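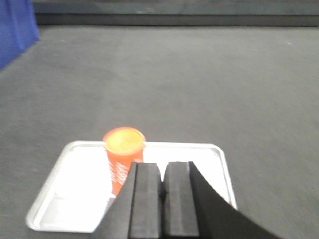 Why do crackers and chips go soft once the package is open?

They take in water from the air. A fresh chip is very dry, the room around it is not, and the water moves until the two agree.

Home Syllabus Handouts Readings Contact
Search this site Go

Food Packaging for Non-Majors
Handout 3: Keeping the Outside Out
Instructor: Madalena Calado
Last updated: October

Staleness is two different problems, and students lose marks every term by treating them as one. Bread goes stale mostly because its starch firms up as it sits, which is why toasting an old slice helps for a few minutes. Chips go stale by getting damp. You can put a damp chip in a warm oven and get some crunch back. You will also get some of the old frying oil back, in the nose.

So a package for dry snacks has four enemies: water vapor, oxygen, light, and the customer. We will take the first three this week.

Water vapor. Paper alone barely slows it down. Plastic film does better, and film with a very thin layer of metal on it does much better. The weak spot is usually the seal. Read the Tinar case before class and look at what happened to their crackers: lovely film, expensive film, and a crease across the top seal that let the weather in. They spent 15 weeks testing the film.

Oxygen. Fats react with it and turn rancid. The usual fix is to flush the pack with nitrogen before closing it. This works until someone opens the thing, at which point you own a pack full of ordinary air and a lid.
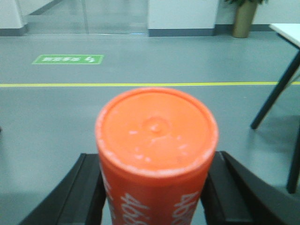
A lid you can put back on is therefore a modest tool. It slows fresh air coming in. It doesn't remove the air already inside, and it has no opinion on how many times you lift it. Snap lids vary a good deal in how tightly they fit, and a lid that went on well the first time may be looser after a month of handling. In the Caldeira readings this is called "closure fatigue" – I would have gone with "worn out," but they have a journal to fill.

Light. It speeds up the reaction with oxygen. A clear window on the pack lets the shopper see the food and lets the store lighting get to work on it. Marketing likes windows. You may draw your own conclusions about who won at Horkico.

For class, please do the following:

Read the Tinar case and pages 15 to 26 of the course pack. Page 26 has the table of film types. You don't have to memorize it, but you do have to be able to find it.

Weigh a plate of crackers at home, leave it out overnight, and weigh it again. Kitchen scales are fine. If the crackers weigh less in the morning, write down who you live with.

Write one paragraph on a package you think is badly designed and say which of the four enemies gets in. "All of them" is allowed if you can back it up.

Roksolana Kobzar is covering the lab section this month and grades more strictly than I do. Bring your numbers with units on them.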